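Unit 4: Packing small orders by hand
Notes: Dilruba Mondal

## 4.1 Bag handling

Flat kraft bags are stored folded. Open one only when its order is at the counter.

1. Wipe the counter and let it dry. Grit from the roasting side will mark kraft paper.
2. Check the order slip for roast colour, grind and bag size.
3. Take one bag. Hold the lower side with one hand and pinch the upper edge with the other. Look along the folds for splits.

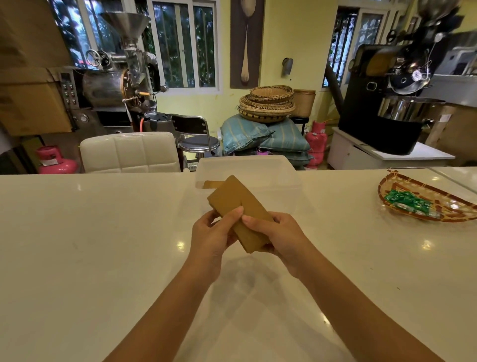 4. Open the mouth, square the base and fill to the slip weight. Fold the top over twice and label it.

## 4.2 Counter layout

Keep bags, container and tray within arm's reach. Sweets go in last, in the outer carton, never in with the coffee. Cartons over 2000 g are packed at the floor scale (see Unit 6).

Reading for next class: Adeyemi, p. 67. Bring your Kolard order sheets, filled in.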